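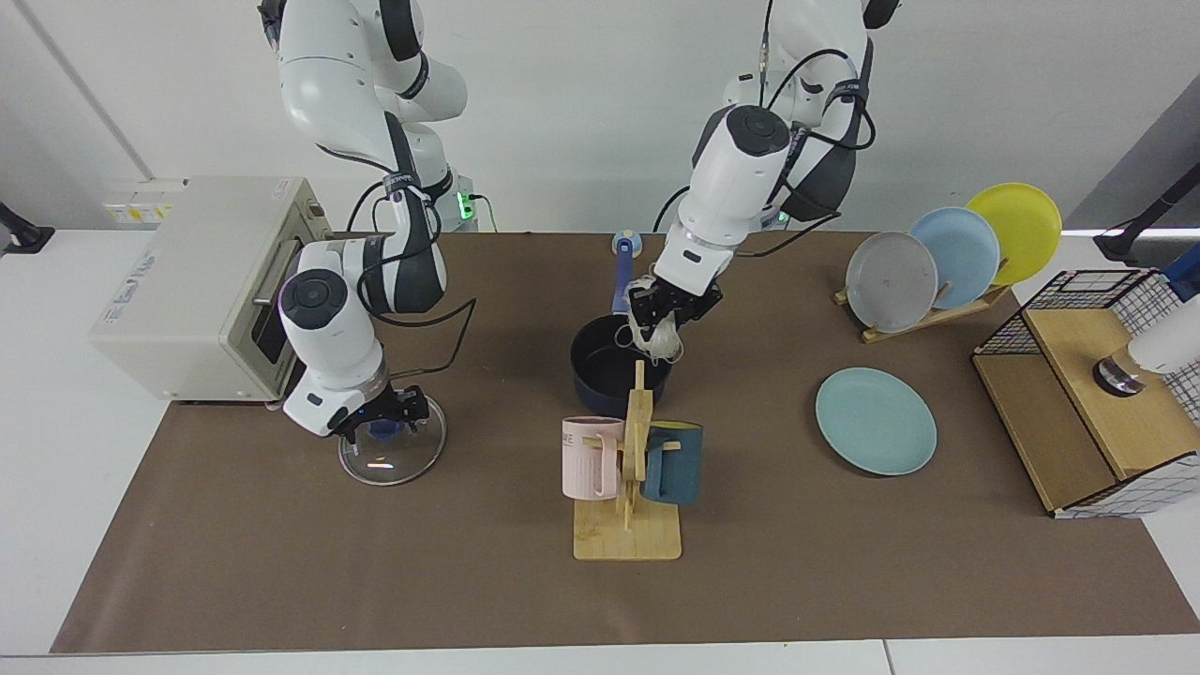

Wie lange muss Sauerkraut im Glas stehen, bis man es essen kann?

Vier Wochen sind bei normaler Zimmertemperatur ein guter Richtwert, und nach sechs Wochen schmeckt es den meisten noch besser. Probieren darf man schon nach 14 Tagen, dann ist das Kraut noch knackig und ziemlich mild.

Ich mache jeden Oktober Sauerkraut, und jeden Oktober freue ich mich wieder wie ein kleines Kind auf den Moment, in dem die ersten Bläschen aufsteigen! Angefangen hat das in Burkum, wo hinter unserem Haus ein Feldweg direkt an den Kohläckern vorbeiführte und man im Herbst für wenig Geld riesige Köpfe mitnehmen konnte. Seitdem sind viele Gläser durch meine Küche gewandert, manche großartig, ein paar eher zum Vergessen (das mit dem Rosenkohl erwähne ich nur dieses eine Mal).

Was ihr braucht

2 kg Weißkohl, geputzt gewogen
40 g Salz ohne Jod und ohne Rieselhilfe
1 TL Kümmel, wer mag
5 Wacholderbeeren, leicht angedrückt
zwei Bügelgläser mit je 1,5 Litern
etwas zum Beschweren, das ins Glas passt
eine große Schüssel, eine Waage, ein scharfes Messer oder einen Hobel

Zum Salz: 40 g auf 2 kg sind genau 20 g pro Kilo, also zwei Prozent. Wenn euer Kohl mehr oder weniger wiegt, rechnet einfach um. Mein letzter Kopf hatte nach dem Putzen und Vierteln 2 kg und 146 g, da habe ich 43 g genommen. Bitte wirklich wiegen, ein Esslöffel ist je nach Körnung mal 12 g und mal 20 g schwer.

Den Kohl vorbereiten

Die äußeren Blätter abnehmen und zwei schöne, große davon beiseitelegen, die kommen später oben drauf. Den Kopf vierteln, den Strunk herausschneiden und die Viertel in feine Streifen hobeln oder schneiden. Ich mag es zwei Millimeter dünn, meine Nachbarn schwören auf grobe Streifen. Beides geht, grobes Kraut braucht nur etwas länger und bleibt bissfester.

Die Gläser spüle ich mit heißem Wasser und Spülmittel, danach klar nach. Auskochen müsst ihr sie nicht. Sauber sollen sie sein, auch am Gummiring, da setzt sich gern etwas fest.

Salzen und kneten

Jetzt kommt der schönste Teil! Kohl in die Schüssel, Salz darüber, zehn Minuten stehen lassen und dann mit beiden Händen kneten. Kräftig! Am Anfang quietscht alles und man denkt, daraus wird nie im Leben genug Saft. Nach fünf bis zehn Minuten ist das Kraut glasig und weich, und wenn man eine Handvoll zusammendrückt, läuft es richtig. Dann Kümmel und Wacholder untermischen.

Bei älterem Lagerkohl kommt manchmal wenig Flüssigkeit. In dem Fall die Schüssel abdecken, eine Stunde warten und noch einmal kneten. Reicht es immer noch nicht, rührt ihr eine Lake aus 20 g Salz auf einen Liter Wasser an und füllt damit später auf.

Einfüllen

Das Kraut portionsweise ins Glas geben und nach jeder Handvoll fest nach unten drücken, mit der Faust oder einem Stampfer. Zwischen den Schichten soll möglichst keine Luft bleiben. Oben mindestens vier Zentimeter frei lassen — das Kraut dehnt sich in den ersten Tagen aus, und wer zu voll packt, wischt hinterher die Arbeitsplatte.

Eines der großen Blätter zurechtschneiden, auflegen und am Rand herunterdrücken, damit keine Schnipsel nach oben schwimmen. Darauf kommt das Gewicht. Ich nehme Glasgewichte von Skallport, davor hatte ich jahrelang ein kleines Schnapsglas, das der Bügeldeckel beim Schließen nach unten gedrückt hat. Am Ende muss die Lake über allem stehen. Das ist der eine Punkt, bei dem ich streng bin!

Die erste Woche

Glas schließen, auf einen tiefen Teller stellen und bei 18 bis 22 Grad stehen lassen, nicht in der prallen Sonne. Nach ein bis drei Tagen geht es los: Bläschen, trübe Lake, vielleicht ein leises Zischen am Gummi. Bügelgläser mit Gummiring lassen den Überdruck normalerweise selbst ab, also bitte nicht ständig aufmachen. Bei Schraubgläsern den Deckel nur locker auflegen und während der stürmischen Phase täglich nachsehen.

Riechen tut es übrigens. Bei mir stehen die Gläser deshalb im Flur neben den Schuhen, wo es auch sonst nicht nach Rosen duftet.

Danach

Nach einer Woche dürfen die Gläser etwas kühler stehen, 15 bis 18 Grad sind ideal. Ab der vierten Woche könnt ihr öffnen. Angebrochene Gläser kommen in den Kühlschrank und halten dort mehrere Monate, solange das Kraut von Lake bedeckt ist und ihr immer mit einer sauberen Gabel hineingeht.

Wenn etwas komisch aussieht

Weißer Bodensatz oder ein trüber Schleier: völlig normal.

Dünne, weiße, faltige Schicht auf der Oberfläche: meistens Kahmhefe. Abschöpfen, Rand säubern, Lake auffüllen. Riecht und schmeckt das Kraut darunter angenehm sauer, esse ich es.

Pelzige Flecken in Grün, Schwarz, Blau oder Rosa: Schimmel. Das ganze Glas wegwerfen, auch wenn es wehtut.

Schleimiges Kraut oder fauliger Geruch: ebenfalls weg damit. Meistens war zu wenig Salz drin oder es stand zu warm.

Mein liebstes Abendessen damit

Für zwei Leute lasse ich 428 g Kraut abtropfen (so viel ging beim letzten Mal in meine kleine Pfanne, fragt nicht), brate eine Zwiebel in Butter goldgelb, gebe das Kraut und einen geriebenen Apfel dazu und lasse alles zehn Minuten bei kleiner Hitze ziehen. Dazu Bratkartoffeln. Und die Lake, die beim Abtropfen übrig bleibt, kommt ins Salatdressing, mit Leinöl und einem Klecks Senf!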